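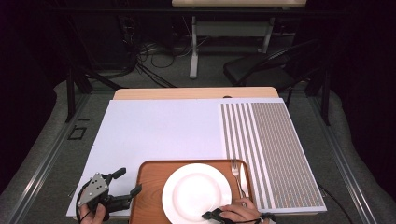
Pilbridge Practice Room, Cevine Building
Table, tray and tableware: safety checklist with comments

Form 969
Checked by: Asabe Sani
Read and agreed by: Lizeth Cuervo
Date of check: 14 April 2020

How to mark: OK means no action. WATCH means it can be used, but look again at the next check. FIX means it must be repaired or changed before the next use. Please write a comment also when the mark is OK, if there is something the next person should know.

PART A. TABLE

A1. Table stands level and does not rock
OK
I pushed with the flat hand on each corner and it did not move. In March there was a small movement at one leg and Lizeth tightened the bolt. It has stayed tight.

A2. Wood surface free of splinters and sharp places
OK
The white board covers most of the table, so in daily use only the strip along the far edge is seen. I took the board off and checked also under it. There is one old scratch that you can feel with the nail, but it does not catch the skin or a cloth.

A3. White board lies flat, edges not raised
WATCH
The board lies flat in the middle. At one near corner it lifts a little when the tray is put down hard. A tray that stands half on the raised corner can tip, and the plate will slide. I pressed it down and put a new strip of double tape. Please do not use the thin tape from the drawer, it leaves glue and does not hold.

A4. Striped panel fixed and clean
OK
The gray and white panel on the right part of the board is stuck well on all sides. I wiped it with a damp cloth and the color did not come off. The fine stripes are hard to look at for a long time, and one person told me she gets tired eyes from them. This is not a fault of the panel, but I write it down so it is known.

PART B. TRAY

B1. Rim complete, no cracks
OK
I ran a finger along the whole rim, inside and outside, and around the rounded corners. No cracks and no open joints. The tray is the brown Metwood one with the wood grain. The older tray with the broken corner was thrown away in March, and if somebody finds it in the cupboard again, please put it in the trash.

B2. Underside clean and not slippery
FIX, done on the same day
There was a thin film of grease under the tray, maybe from the kitchen counter. On the white board it made the tray slide much too easily. I washed it with warm water and soap and dried it standing up. After this it held its place when I pushed with one finger.

B3. Tray is placed fully on a firm surface
WATCH
People like to have the tray close to them, and I understand this. But when it comes near to the front of the table, a sleeve can pull it down. Place the tray first, sit down after, and then check with the hand that no part of it hangs in the air.

PART C. PLATE AND CUTLERY

C1. Plate free of chips and cracks
OK
I held it to the window and turned it slowly, then I went around the broad rim with a dry fingertip. No chips. A chip at the rim is easy to miss on a white plate, so please use the finger and not only the eyes.

C2. Plate sits in the middle of the tray
OK
With the plate in the center there is enough place at the right for the fork and the spoon. When the plate is moved too far to the right, the cutlery ends up on the rim of the tray and falls from it.

C3. Fork tines straight, no sharp burr
OK
All tines are straight. I pulled a piece of cotton across the tips and it did not catch. Fork lies with the tines away from the person, handle near the hand.

C4. Spoon smooth, no cracks where the bowl meets the handle
WATCH
The white spoon is still good, but it goes often through the dishwasher and in my experience this is where a light spoon becomes weak first. I bent it gently and heard nothing. We have 2 spare ones from Arango in the top drawer. If you see even a small line at the neck, take a spare one and write it here on the form.

C5. Fork and spoon do not touch the plate or lie on top of each other
OK
It sounds like a small thing. But when they cross, the person who picks up the fork will throw the spoon on the floor. Leave a gap that is wide enough for a finger.

PART D. FLOOR AND SPACE AROUND THE TABLE

D1. Carpet flat, no loose edges
OK
The gray carpet is flat all around the table. There is no wet place and no food left from earlier use.

D2. Metal rails at both sides: no sharp ends, nothing hanging on them
FIX, open
The rails are clean along their length, but one end cap at the left rail is loose and came off in my hand. I put it back. It needs a new one that fits tight. Please, until then, walk around this end with some care, and do not hang bags or jackets on the rails.

D3. Tape on the carpet
WATCH
The black tape on the floor by the left rail is beginning to lift at one corner. A shoe can catch it. I pressed it down. If it lifts again, take the old tape fully away and put new tape on the same place. Do not put new over old.

D4. Cables do not lie across the plate, the food or the walking way
WATCH
Cables should go to the side of the tray and never over the plate. Before sitting down, pull each cable gently and see what moves. If the plate or the fork moves, the cable must be laid in another way.

D5. Light is good enough to see the rim of tray and plate
OK
Brighter lamps would be nice in the late afternoon, but it is enough. All lamps were working.

PART E. AFTER USE

E1. Plate and cutlery washed and counted back to the drawer
OK
Please rinse the fork right away. Dried egg between the tines takes me a long time to remove.

E2. White board wiped with soft cloth, no scouring powder
OK
The powder makes the surface rough, and then it holds dirt.

E3. Tray dried standing, not lying
OK
See B2. The Metwood leaflet says almost the same.

Open points
D2, end cap for left rail. Lizeth will order it, and I will fit it.
A3, corner of the white board. Look at it again at the next check.

Comment from Lizeth Cuervo: I agree with all marks. For C4 I would change the spoon already now, we have spare ones and they are cheap. I also ask that the cups are added as a new line in Part C, because at present they are not on any list.

Comment from Asabe Sani: Spoon changed after the check. The cups will be line C6 on the next form.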